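Sokari Street Community Garden
Minutes of the November members' meeting, held Sunday in the back room at Louro Hall

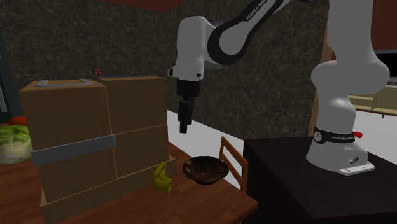
Present and apologies
Branislav Machala (chair), Tomás Lobo, Américo Amaral, Asanka Hettiarachchi (taking these minutes, so please forgive the spelling), and a very nice turnout of plot holders considering the rain. Gil-soo Kwak sent apologies and a tin of ginger cookies, which were much appreciated and did not last to item two.

Minutes of the last meeting
Read and accepted, with one correction. The pears at the harvest supper were brought by Américo and not by Tomás, who says he would gladly have taken the credit.

Water
Branislav reported that the meter reading for the season came to 3840 gallons, a good deal less than he had feared in July when the hose by the lower gate was leaking. He thanked everyone who kept to morning watering. There was a long and friendly talk about whether to add a second rain barrel behind the shed. Tomás thinks the gutter on that side needs rehanging first and offered to take a look with his ladder. Left with him until the next meeting. The outside tap will be shut off for the winter the week after next, so please fill your cans before then.

Money
We have $600 set aside for spring. Américo would like most of it to go to compost and new boards for the raised beds, and read out a quote from Benonum, who delivered last year and were kind enough to wheel everything around to the back. A few members felt we should ask Sostari for a price as well. Agreed that Américo will call them. Seed order to be kept separate, as before.

Plots
Eight people are on the waiting list. Two of the plots along the fence are being given up this winter, and we were all sorry to hear it, as the dahlias there were a joy. Asanka will write to the first names on the list. It was suggested that large plots could be split in half when they come free. Some were for it and some were quite firmly against, and we agreed to talk it over again when Gil-soo is back, as he laid out the plots in the first place and knows where the old pipe runs.

Seed swap
To be held in February, same room, tables out by ten. Please label your envelopes with the year, and the variety if you remember it. Branislav has far too many runner beans and asks that somebody take them.

Any other business
The wheelbarrow with the green handle has a flat again. The key to the shed is now on the hook inside the gate box. Somebody left a blue scarf at the supper and Tomás has it.

Meeting closed at 8 p.m. Next meeting in January, date to be posted on the gate.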